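Visit report: Kernix demo day, Hurkport

We have 2 packing benches at Bundo that are due for replacement, and the budget round opens in April. Before putting a number in for anything with arms on it, I went over to Hurkport to see what Kernix is selling and what it takes to run one. These are my notes, written up for the rest of the planning group and for anyone else in a small food business who is looking at the same question.

The Kernix building is on the far side of the harbor, past the cold stores. Parking is free but fills up early. There were 33 visitors on the sign-in sheet, mostly bakeries, caterers and a few people from hospital kitchens. We got a badge, a coffee and a price sheet, in that order, and the talk started at 9:30.

The first hour was on planning, and I found it the most useful part of the day. Kernix does not want a customer to buy hardware first. They want you to pay for a planning package, where they build your bench in simulation and run your tasks on it with the arms they would supply. You get a report on reach, grip and layout, and then you decide. The package is charged at 233 an hour, and they would not give a fixed price until they had seen a list of items. I asked what makes the bill go up. The answer was odd shapes, soft goods and anything that has to be placed neatly.

After that we moved to the screens. Each one was running a different kitchen or packing job, and we could stand at any of them for as long as we liked. I spent most of my time at the countertop one, which is closest to our breakfast orders.
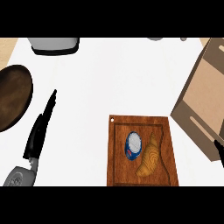 Countertop task in simulation: croissant and container on the cutting board, with the open box at right.

A few things I wrote down at that screen. The box takes up a lot of the counter. On our current benches the box sits on a side shelf, lower down, and I had assumed we would keep it that way. If the box has to be up on the work surface between the arms, our benches are too short and we would need to price new tops as well. The second thing is the croissant. A hard container with a flat lid is one kind of job and a pastry that flakes is another, and we sell far more of the second kind. I asked if the simulated croissant crushes like a real one. It does not, and they were open about that. They said grip force on soft food is tuned on site, after installation, and that this time is billed separately.

That last point matters for our budget. On the price sheet, site tuning is a single line near the bottom with no figure next to it. Anyone comparing quotes should ask for it in writing.

Lunch was sandwiches. I talked with two people from a catering firm who had already gone through the planning package. They said the report was clear and that it had talked them out of one of the three tasks they wanted to automate. They have not ordered yet.

In the afternoon there was a session on Chiriac, the software that schedules the arms and logs what they do. It is licensed per bench at 390 a month, support included. There is no purchase option. For us that means it comes out of running costs and can't be put with the equipment, so it needs its own line. I also asked about food-safe covers for the grippers. They are sold in packs and count as consumables. I did not get a price and have sent an email asking for one.

We were shown the workshop at the end, a short walk through with no demonstrations. Lead time on arms is quoted from the date of deposit, and training for operators is held at Hurkport, so travel has to be added.

What I plan to put forward for the budget round is the planning package only, for one bench, with our own item list. New bench tops go in as a provisional amount until we know where the box has to sit. The Chiriac license stays out for this year.

Still to do: measure both benches, weigh the full range of pastry boxes, and get the cover price from Kernix. The price sheet and my handwritten notes are in the planning folder.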